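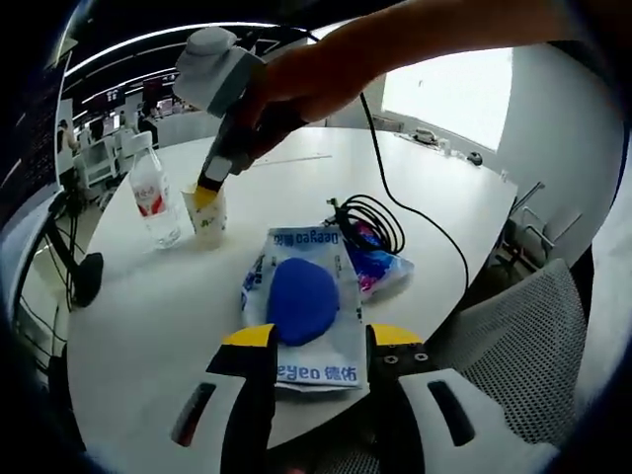

Aivar Grīnberga read the new terms of use on the Stekberg website twice and still could not tell whether his old account was covered by them. He wrote to the company in September to ask, and so did 355 other account holders.

Stekberg has now replaced the text. The earlier version ran to 1206 words and said that anyone who opened a page had accepted every condition on it, including later changes that had not yet been posted. The version now online is 835 words long. It says changes take effect 4 weeks after they appear on the site, and that registered users will get an email when that happens.

The section on liability has also been rewritten. Stekberg still does not promise that prices and opening times on its pages are free of errors, but it will honor a price shown in a confirmed order. Links to outside sites, among them the booking service Gadutell, remain the responsibility of the companies that run them.

Grīnberga said the new wording was easier to follow – he would still like to see older versions kept online so that users can compare them. Stekberg said it would put up an archive page but gave no date.

The terms apply to the main site and to the Jostedance pages, which had a separate disclaimer until now. That disclaimer has been taken down. Accounts opened under the old terms move to the new ones automatically, and users who do not agree can close their account free of charge from the settings page.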